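Search this journal Go Advanced search

3. Does living with a printed painting teach anyone about painting?

The claim that household textiles bring art into the home is an old one, and sellers repeat it without much evidence. The Cemeck catalog says its picture cloths "open a door to the museum." The Ritholm report, which is quoted in almost every later paper on the subject, says much the same in longer words. We looked for the data behind the Ritholm claim and found a single question, asked of buyers shortly after purchase, on whether they felt closer to art. People who have just paid for something tend to speak well of it. We do not think the answers can bear the weight that has been put on them.

Our own survey was small. We had 84 usable returns from households in Trarkville, all of which owned at least one cloth, curtain or cushion cover with a well-known painting printed on it. Night skies were a common choice, and we use one as our running case (Figure 3). Each household filled in the Czarnecka recall sheet, which takes around 20 minutes and asks about the painting itself: its title, its main parts, and what the owner thinks the painter was after. We also left a page blank for remarks.

Figure 3a. Table covered with a printed cloth reproducing a painting of a starry night sky over water.

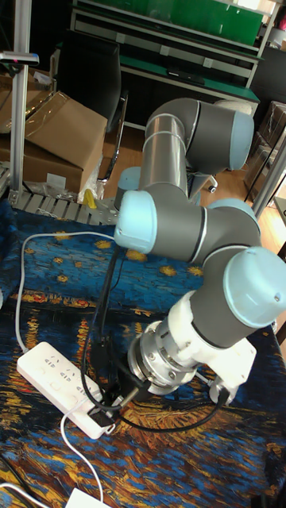 Surely it counts for something that my kids argue over what is in the picture, one household wrote on the blank page, and no recall sheet is going to pick that up. We take the point, up to a point. The sheet was built for museum visitors, and it rewards the kind of answer a wall label gives. Talk at dinner leaves no trace on it. But the same household scored low on questions that such talk might be expected to help with, including a plain one about where the light in the picture comes from. If the arguments happen as often as reported, they do not seem to settle much.

A more serious problem is that owners are not a random group. Someone who buys a cloth with a famous painting on it may already like the painting. A high score then tells us about the buyer and nothing about the cloth. The Ritholm authors had access to more than 1,000 buyers and could have asked what they knew beforehand. They did not ask. Neither could we, as our households had owned their cloths for some time before we reached them, and we would not trust anyone's memory of what they used to know.

There is also the matter of what is being looked at. A painting made to be seen upright is laid flat, turned to suit the table, and allowed to hang over the side. Parts of it are out of view for much of its working life. Colors depend on the printer and the fabric. We were unable to find a study in this field that compares a cloth with the painting it copies before making claims about what the cloth teaches.

Figure 3b. Printed cloth with a night scene in deep blue, golden yellow and orange, folding slightly over the table's right edge.
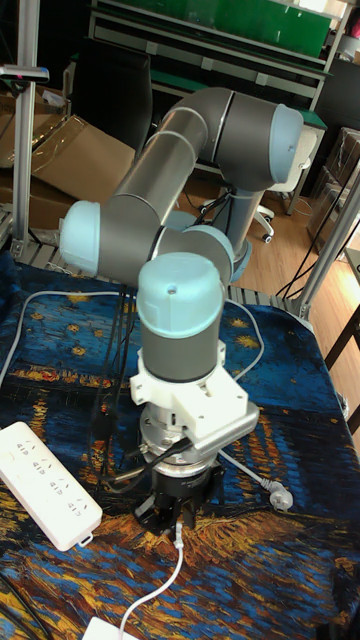
Nobody buys a tablecloth to pass a test, an early reader of this section objected, and the authors should stop treating it as a failed textbook. We would agree if the trade did the same. The educational claim was made by sellers and passed along by researchers, and it is that claim we are testing. Pleasure in a pattern needs no defense from us.

Our October follow-up, with the recall sheet shortened and the title question dropped, gave scores close to the first round. We read this with caution. It may mean that the sheet is steady, or that it measures very little both times. Until someone follows households from before purchase, we see no reason to cite the Ritholm result as a finding.

Last updated 06/01/2022

Contact the editors | Copyright the authors | Back to top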